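The first thing I learned about teaching a robot is that you have to slow down. The second is that you can't talk to it, which for me was the bigger problem. I talk to everything. I talk to my car, my dishwasher and the parking meter outside the dentist. So when Tamsin Lindqvist put me in front of a pair of handheld controls and told me to move a cup, I said "okay, over you go, sweetheart" to an arm with no microphone, and the arm stayed exactly where it was until I moved my own hand.

"You're the brain," she said. "It only knows what you do."

I was at Osunside, an industrial park I'd driven past for years thinking it was all tile showrooms. Galdale has a long, low unit toward the back, between a place that fixes commercial freezers and a place that may or may not still sell carpet. The company wants to put two-armed robots to work in kitchens – hotel breakfast rooms, hospital pantries, the back end of the kind of cafe where somebody has to slice citrus at six in the morning. They're a long way from that. What they have now is a lot of tables, a lot of arms and a group of people who spend their working hours showing the arms how to do chores.

The method is pretty simple to explain. A person drives the robot through a task by remote control, over and over, while the computer records everything: where the joints were, what the cameras saw, when each gripper opened and closed. Each run is called a demonstration, or a demo if you've been there longer than an hour. After enough demos, software looks for the pattern in them and tries to do the job without the person. Then everybody stands around and watches it try.

I'd pictured programmers. There are programmers, in another room, with the good chairs. The people doing the teaching have come from all over the place. I met a former dental assistant, a guy who used to operate a crane, and a woman who'd spent years doing nails and was, by general agreement, the best on the floor at anything involving a lid.

Tamsin runs the training side. She used to teach adults to drive, and you can tell. She stands slightly behind your shoulder, she never grabs for the controls, and when you do something dumb she lets about half a breath go by before she says "and what do we think happened there?"

What happened there, the first time, was that I'd closed the gripper on air. I was so sure I had that cup! The trouble is depth. You can see the fingers and you can see the cup, and your eyes tell you they're in the same place, and they're off by the width of your thumb. At home your fingertips sort that out before you've noticed there was anything to sort out. Through the controls I had no fingertips. I had two black prongs and a strong feeling of having mittens on.

My second try, I bumped it. My third, I got it, lifted it maybe an inch, and yelled. The crane guy looked over and gave me a nod that I'm still pretty proud of.

The setup I was learning on is one they call the drinks table. It gets shuffled between runs, so the software doesn't get used to everything sitting in one spot, and by the time I'd had my coffee and come back it had been laid out for the next person.

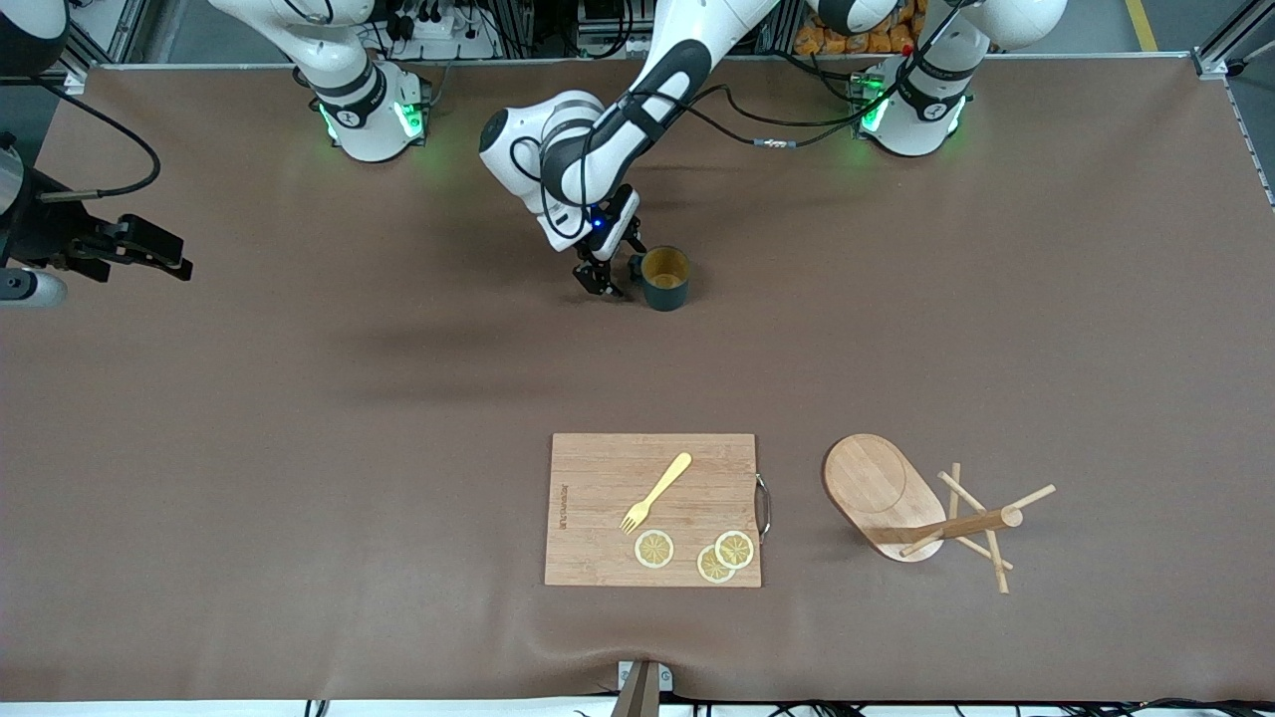 An open gripper beside the green cup on the drinks table, with lemon slices, a fork and a mug tree nearby.

Mandla Venter was the next person, and I pulled up a stool to watch him. He's been at Galdale since they had a single table and he works the way my grandmother knitted, with his eyes mostly somewhere else. One hand steered toward the cup. The other kept its arm parked off to the side, which I'd assumed was the easy part. He told me it's the part beginners forget. You concentrate so hard on the hand that's busy that the idle one starts to drift, and pretty soon your left elbow has opinions about the right arm's business.

"Go in like you've already picked it up," he said. I asked him what that meant. He thought it over for a while and said he didn't know, but it was what he told people.

I think I get it now, a little. When I went for the cup, I'd creep up, stop, back off, creep up again, like someone trying to pet a strange cat. A run like that counts as a success on paper, because the cup does get moved. But the robot is going to learn the creeping along with the moving. Tamsin has a folder of early demos from one operator who always paused for a second before closing the gripper (he was checking his own work, a perfectly decent habit in a human being). The trained robot picked up the pause. It would reach the cup, stop dead, appear to think about its life, and then close. They had to record a whole new batch.

That one got under my skin. I went home wondering what else I do with a hitch in it. I now know that I tap the lid of the jar twice before I open it. Every jar. My husband says I've done it since we met.

They log everything in a program called Zulto, which greets you with a number when you sign in. Mine said 6 by the end of the morning, for six runs kept. Mandla's said 121, and that was for one day. I asked if there was a prize for the highest and got a flat no from Tamsin, who tried a leaderboard once. People sped up, the demos got sloppy, and she took it down before lunch on the Wednesday of the same week. Speed's not what she's after. She wants runs that look like the same calm person did them, even when the lemon's in a different place every time.

And the lemon matters! I spent a good part of the afternoon on lemon. A cup is a friendly object. It has sides, it stands up, it's roughly where you think it is. A lemon slice is flat and floppy and slick, and it sticks to its neighbor. When two of them are overlapping you have to decide whether you're going to slide the top one off or try to lift it by the edge, and you have to decide before you get there, because dithering halfway is – see above – a thing you'd be teaching. I picked up two slices when I meant to get one. I picked up one and flung it. I don't know how I flung it. Mandla said there's a release that does that if you're tense, and handed me a paper towel.

The fork was its own education. Pick it up by the middle and it swivels. Come in at the wrong angle and you're pressing on the board, and the arm doesn't like that, and it stops and you have to start over. The mug tree I wasn't allowed near. Hanging a cup on a peg takes most operators weeks, Tamsin said, and she'd seen a new starter knock one over and go outside to sit in his car for a bit.

I did want to know how they feel about it, teaching a machine a job a person might've had. I asked several of them and I got several answers. The former dental assistant said she'd hated the work she was replacing (her first job was in a hotel kitchen called Hutchins, where she cut fruit in a room with no window) and wouldn't wish it on anyone. The crane guy said he'd been automated out of one thing already, so this time he figured he'd be standing on the other side of it. The lid expert told me she worries about it some nights and some nights she doesn't. Mandla said the robot had been learning to put a cup on a saucer for two months and I should calm down.

He had a point. Late in the day they let me see one of the trained models run, on a different table, with a bowl and a spoon. No one touched the controls. The arm reached out, took the spoon very sweetly by the handle, carried it over to the bowl, and set it down beside the bowl. Then it went back for the spoon, where the spoon no longer was, and closed on nothing. It did this again. A programmer came out of the room with the good chairs, typed something, and said they only had 235 demos of that one so far and it wasn't really fair to judge.

What surprised me was how protective I felt. I'd made that exact mistake at ten that morning, and I'd had forty-odd years of practice with spoons.

I asked Tamsin how long before it gets the bowl right. She said she'd learned not to answer that, having once told a visitor 100 more runs would do it and then been reminded of the figure at every meeting for a season. They'd keep recording. Some of the runs from my afternoon might even go in, she told me, once somebody had checked them over. Not the flinging.

So if you're ever in a hotel at breakfast, and an arm comes down over the counter and taps the lid of the jam twice before opening it, please be patient with it. I did ask them to leave that out. Before I left I had one more go at the cup, and I went in like I'd already picked it up, and I got it clean. Then I said "there you go, sweetheart" and Tamsin wrote something on her clipboard, and I've decided not to ask what.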